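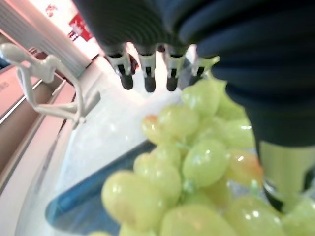 5.2 Soft fruit and the choice of fingertip

We had been looking forward to the fruit trials for most of the project, and we were also a little nervous about them, so it seems fair to begin with how they were set up before getting to how they went. The blocks, jars and folded cloths of Section 5.1 had told us a good deal about reach and holding force, but they had told us very little about what each hand would do to something that bruises. Grapes were our choice because they are cheap, they come in bunches (so the hand has to deal with neighbors and stems as well as with the one grape it wants), and a damaged one is usually easy to spot.

Two hands were compared on the same arm. The first was the Castent hand, with rubber fingertips on short plastic mounts. The second was the Trustby hand, a plainer two-finger design with flat silicone pads, which we had used all through the earlier chapters of this work and had grown rather fond of. Both were driven by the same controller and the same grasp planner, and the only thing we changed between them was the table of closing speeds, which has to match the travel of the fingers. The wrist camera was a Botha unit in both cases, kept on the same bracket, and we recalibrated it every time a hand was swapped.

Figure 4 is a wrist-camera view of a grape trial, with four black-tipped fingertips hanging over the bunch and the blue container underneath it on the white tabletop. Readers will notice how much of the picture the hand takes up. That is a real cost of mounting the camera so close, and we come back to it further on. The bright light at the rightmost fingertip matters too, as it washes out part of the tip right where it overlaps the grapes, and our tip tracker depends on finding a clear outline there.

Each trial went like this. A fresh bunch was laid in or on the container, the arm moved to a fixed starting pose, and the planner picked a target grape from the wrist view alone. The hand then came down, closed, pulled gently until the stem gave way or the grip slipped, and carried whatever it had to a tray on the side. We let the planner choose its own target every time, even when any of us could see a better one, and I will admit that this took some patience. After every attempt the grape was looked over under a desk lamp by someone who had not been told which hand had picked it. Nomvula Swanepoel did most of this checking and wrote the rules for it, which we found clear enough that two people working from them almost always gave the same answer.

In all we ran 976 attempts, split evenly between the two hands. Of these, 668 ended with an undamaged grape in the tray. Another 148 grapes reached the tray with a split skin or a visible bruise, and the remaining attempts ended with the grape still on the bunch or dropped on the way. Of the 148 damaged grapes, 62 came from the Castent hand and the rest from the Trustby hand. We had expected the gap to be wider. The rounded tips do press on a smaller patch of skin than the flat pads, and in our bench tests with foam balls that had looked like a weakness, but with grapes it seems to be more than made up for by having extra points of contact to share the load.

The kinds of damage were different as well. With the flat pads, most bruises were on the target grape and lay along its longer sides, where the pads had squeezed. With the rounded tips, the target was often fine and the harm was done to a neighbor, when an outer fingertip came down on a grape that the planner had not been thinking of at all. These neighbor bruises are not part of the count above, which only covers grapes that reached the tray, and a stricter reader may well want to hold them against the Castent hand. We think that would be reasonable. We began noting them down partway through the trials and so cannot give a full number for them, and we would do it from the first day if we were starting over.

Something should be said about light, which gave us more trouble than either hand. Grapes are glossy, and the highlights on their skins move as the camera comes closer, so a grape that looked like a single round target from the starting pose could break up into two or three bright spots halfway down. We tried the Dollarance ring light, which helped with shadows and made the highlights worse. In the end we lowered the room lights a step and left it at that – a homely fix, but it brought the tip tracker back to steady behavior on most bunches. We did this before any of the counted attempts, so both hands had the benefit of it.

As for the crowded wrist view, we did consider moving the camera out along a longer bracket. A short test in April showed that the longer bracket shook when the arm stopped, and the planner lost more from the shaking than it gained from seeing past the fingers. We therefore kept the close mount, and taught the planner to settle on its target early, while the hand was still high, and to treat the last part of the way down as a move it makes mostly from memory. Section 5.3 looks at how well that holds up when the bunch shifts under the first touch, which grapes – as anyone who has packed a lunch will know – are very ready to do.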